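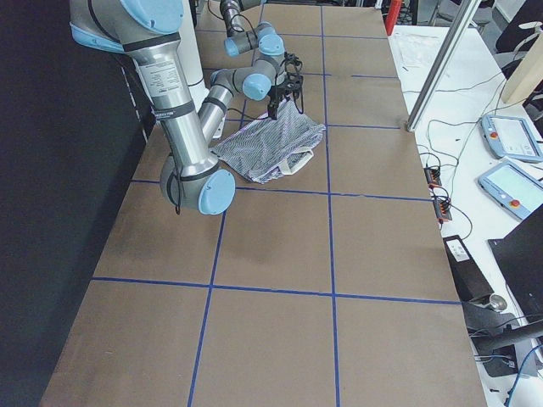 Figure 11.1 A large work surface divided by blue tape into a grid

Chapter 11
The Work Surface: Layout, Marking, and Care

Chapter Contents
11.1 The table as a tool
11.2 Zones and squares
11.3 Marking with tape
11.4 Placing cloth on a marked surface
11.5 Inspection and renewal of markings
11.6 Case study: the Hokard linen room

Learning Objectives
After studying this chapter, students should be able to:
Explain how the size and height of a table affect the handling of flat linen.
Plan a grid suited to a given range of articles.
Apply, test, and remove tape lines without damage to the surface.
Place and square a cloth using marked lines.
Record the condition of a marked surface on the inspection form in Appendix C.

Key Terms
baseline, crossing line, holding square, lengthwise line, margin, registration, squaring, working square

Introduction

The preceding chapters dealt with the articles that pass through a linen room: their fibers, their weaves, their finishes, and the washing and drying they require. The present chapter turns to the surface on which those articles are sorted, smoothed, measured, and folded. Students often give little thought to the table until they are asked to fold a large number of pieces to the same size. At that point small differences begin to show. A napkin folded a little wide will not sit in the stack, and a stack that leans will not fit the shelf.

A marked table gives the worker a fixed reference. The edge of a cloth can be brought to a line, and a corner can be brought to the point where two lines meet. The next cloth can then be brought to the same place. This practice is called registration, and it is used in linen rooms, sewing rooms, packing rooms, and print shops alike. The methods described here were developed for the linen course at Vallham, but they apply with little change to any flat work done on a table.

11.1 The Table as a Tool

A work surface should be flat, smooth, and large enough to hold the biggest article in regular use with a margin on every side. It should not snag the cloth. It should be of a color that allows both white and dark articles to be seen clearly; a mid-brown top serves well for most hotel and hospital linen, as white hems stand out against it and navy or black items do not disappear.

Height matters as much as area. The worker should be able to reach the middle of the table without bending sharply at the waist. Where several people share a table, it is set for the tallest and a platform is provided for the others. The reverse arrangement, in which tall workers stoop over a low table, is a common cause of back strain and is discussed in Chapter 3.

Equipment that stands on the table or reaches over it takes up working room and must be included in the plan. Before any lines are laid, the fixed items should be drawn on a sketch of the table top, together with the space their use requires.

11.2 Zones and Squares

The simplest marked table has a single baseline near the worker and nothing else. It is sufficient for one person folding one kind of article. Most rooms need more, and the usual answer is a grid made up of lengthwise lines and crossing lines.

In Figure 11.1, two lengthwise lines are met by five crossing lines. The nearest crossing line runs the full width of the surface. In a layout of this general kind, a line close to the worker makes a convenient baseline, and the remaining lines divide the table into areas that can be given separate duties.

A working square is an area in which cloth is handled. A holding square is an area in which cloth waits, either before or after handling. Beginners tend to make every square a working square and then find that they have no place to set down finished pieces. As a general rule, the working squares should lie nearest the worker and the holding squares should lie beyond them or to one side. Finished pieces should not be passed back over unfinished ones.

Squares need not be equal. A room that folds mostly hand towels will want narrow divisions, while a room that folds tablecloths may want one broad area and a strip along the side for napkins. The grid should be planned from a list of the articles handled in an ordinary month – November is a poor choice for hotels with a heavy holiday trade – and drawn on paper first.

11.3 Marking with Tape

Lines may be painted, scored, inked, or taped. Tape is preferred for teaching and for any room whose work changes from season to season. It can be lifted and laid again, it can be seen from a distance, and it does not cut into the surface. Blue is often chosen for its contrast with brown and with undyed cloth.

Procedure
1. Clear the table. Wash it with a mild detergent, rinse, and allow it to dry fully.
2. Establish the baseline. Measure from the near edge of the table at both ends and mark the two points lightly in pencil.
3. Stretch a chalked cord between the points and snap it once.
4. Lay the tape along the chalk line in one length. Hold the roll low and let the tape settle under its own weight. Do not pull it tight, as stretched tape creeps back and lifts at the ends.
5. Set out the lengthwise lines from the baseline with a large square. Check each one at the far end before pressing it down.
6. Lay the remaining crossing lines, measuring each from the baseline and not from its neighbor. Small errors are otherwise added together as the work moves up the table.
7. Press all lines with a dry cloth folded into a pad.

Where tape must be joined, the joint should fall away from a crossing point. Breaks in a line should be noted and a decision made about them. One of the crossing lines in Figure 11.1 has a small gap to the right of a lengthwise line. A gap of this sort does little harm in the open part of a line, but it should be closed if a corner is to be registered there.

11.4 Placing Cloth on a Marked Surface

The cloth is brought to the table with its hem toward the worker. The near left corner is set first, at the meeting of the baseline and a lengthwise line. The near right corner follows, with the hem drawn gently along the baseline. The far corners are set last. This order is known as squaring, and it should be followed even when the cloth seems to have fallen straight.

Wrinkles are moved outward from the center with the flat of the hand. The worker should avoid pushing a wrinkle toward a taped line, where the raised edge of the tape may catch a fine weave. If a cloth cannot be made to meet its lines on all sides, it should be measured. Uneven shrinkage is a frequent cause, and the article may need to be withdrawn from matched sets.

11.5 Inspection and Renewal of Markings

Marked surfaces are inspected at the start of each shift. The inspector looks for lifted ends, dirt along the edges of the tape, gaps, and scuffs on the table top. Tape should be peeled back slowly at a low angle and any residue removed before new tape is laid.

11.6 Case Study: The Hokard Linen Room

The Hokard linen room supplies table linen to the Pritden conference hotel. In an ordinary shift it folds 600 napkins, and before a large banquet the figure has reached 977. Supervisors had noted that stacks prepared at the two ends of the room differed in width, although both teams used the same fold.

Read the supervisors' notes in Table 11.1 and study the table plan that follows them. Then prepare a revised plan on squared paper, showing the baseline, the working squares, and the holding squares, and label each line with its distance from the near edge.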